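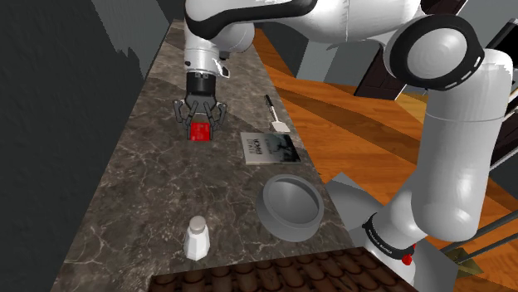
*Red cube, simulated kitchen counter, Dalleck's grasping policy.*

**1/** New result from the Dalleck people: 2000 simulated grasps, very high success rate. I'm not sold yet.

**2/** Look at the counter. Book, spatula, bowl, salt shaker. The hand gets the cube. I want numbers for the spatula, lying flat on marble.

**3/** They shuffle the textures every episode and call it "varied scenes." The layouts come from a pool of 4.

**4/** Real hardware: 60 trials, same cube, no failure breakdown. Lenka Havlíček asked for one in September. Still waiting.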